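The Demonstration

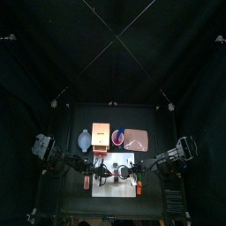 The Stilireo bench kit, both arms over the board.

The salesman from Wolier arrived on Tuesday with a brochure and a way of saying "partner" that made my teeth hurt. He wanted our shop to lease the Stilireo. Two arms, a table, a black tent to keep the daylight off. It would do small assembly, he said, and it would do it all night.

"Small assembly of what?" I asked.

"Of anything."

I have been buying equipment for 27 years, and I know what anything means. It means they haven't tried yours.

So we drove out to their showroom in Tistmont, my boss and I, and stood behind a rope. The arms were reaching in from either side over a white board, with a thin red rod between the grippers. Along the back of the table someone had lined up a blue bowl, a wooden box with its red drawer pulled out, a pink cup with a blue handle sticking out of it, and a pink container with a clear lid. It looked like a kitchen set up by a very serious child.

"Bimanual handling," the salesman said. My boss nodded as if he had been waiting all his life to hear it.

"What does it do with the drawer?" I asked.

"That's another module."

"And the cup?"

"Also another module."

I wrote that down. The base price covered the arms and the table. The tent was extra. Training was 508 dollars a day, and the sheet did not say who would be getting trained, us or the machine.

"Can I give it something?" I said. I had brought one of our hinge pins in my coat pocket, wrapped in a napkin. It was the part we dropped most often, and the only one I cared about.

The salesman looked at the pin the way you look at a stranger's baby. "We'd need to schedule that."

"It's a rod. You've already got a rod."

"It's not our rod," he said.

On the way home my boss talked about the night shift, and how it would be to walk in at 9 and find the bins full. He had Metwally's offer in the glove box too, half the price and one arm fewer. I held the pin and kept turning it over.

"You didn't like it," he said at the light.

"I liked it fine. I want to see it pick this up."

"They said August."

"They said they'd need to schedule August."

He drove for a while with the radio off. Then he asked to see the sheet again, and I passed it over with my thumb on the line about the tent.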